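# Lime mortar

**Lime mortar** is a building mortar made from lime and an aggregate, usually sand, mixed with water. It is one of the oldest joining materials still in everyday use, and one of the most rewarding to work with. Before cement became common it held together cottages, barns, bridges and cathedrals, and a remarkable number of them are still standing on their original joints.

## How it is made

The process starts with limestone or chalk, which is heated in a kiln until it gives off carbon dioxide and becomes quicklime. Adding water to quicklime, known as slaking, produces a good deal of heat and turns it into either a dry powder or a soft putty, depending on how much water goes in. Putty improves with keeping, and many masons leave it under a thin layer of water for months before they use it.

A common mix for general pointing is one part lime putty to 3 parts sharp, well-graded sand. The sand matters every bit as much as the lime. Grains of mixed sizes lock together and leave fewer gaps for the lime to fill, while a sand made up of one fine size tends to shrink and crack. Local sand also gives the mortar its colour, and this is why old walls a few miles apart can look so wonderfully different.

## Types of lime

There are 2 main families. Non-hydraulic lime, often called fat lime or air lime, hardens only by taking carbon dioxide back out of the air. It is very soft and flexible, and suits sheltered work and delicate stone. Hydraulic lime contains clay or silica from the original rock and begins to set when it meets water, even in damp or closed-in places. It is sold in three strengths in Europe — NHL 2, NHL 3.5 and NHL 5 — with the higher numbers giving a harder result.

*Hot-mixed* mortar, in which quicklime and sand are slaked together in one go, has enjoyed a splendid revival. It is sticky, rich in lime and a pleasure to spread, though it calls for goggles, gloves and proper training.
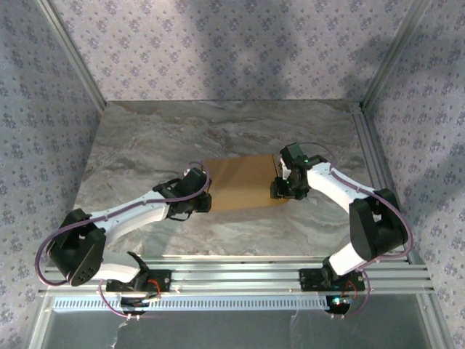 Bedding stone in lime is a slower business than laying brick in cement, and the weight of the stone has a large say in how it is done. A soft bed squeezes out under a heavy block, so masons often set small slips of slate or lead in the joint to hold the height until the mortar firms up. Longer pieces such as sills, copings and lintels are lowered level, held at both ends in much the way the two robotic arms have hold of the flat cardboard box, so that neither end digs into the bed first. Once down, the stone is tapped home with a mallet and left well alone.

## Why it is used

Lime mortar is softer than most of the bricks and stones it joins, and that softness is its great strength. Small movements in a wall are taken up in the joints, and fine cracks can even heal when rainwater carries dissolved lime into them and leaves it behind. It also lets moisture pass. Water that gets into an old solid wall can dry out again through the joints, sparing the faces of the bricks. Hard cement pointing on a soft wall traps that water, and frost then breaks the brick away around the mortar.

The repair of the granary at Elwood is a lovely case. Its soft red brickwork had been pointed in cement, and many of the faces had crumbled. The mason Solène Leblanc raked out over 2000 bricks' worth of joints by hand and repointed them in putty lime with a coarse sand from the Prastell pit. She matched the colour by crushing a scrap of original mortar found behind a downpipe.

## Working and aftercare

Dry masonry sucks the water out of fresh mortar, so walls are dampened well before work begins. Joints are packed firmly in layers, and when the surface is stiff enough to take a thumbprint without smearing, it is beaten with a stiff brush to close it up and show the sand.

Fresh work needs shelter from sun, wind, heavy rain and frost. Damp hessian is the traditional cover, and it does the job beautifully. Most outdoor work in Britain starts in April and stops well before the first frosts.

## See also

- Limewash
- Pozzolan
- Repointing
- Tuck pointing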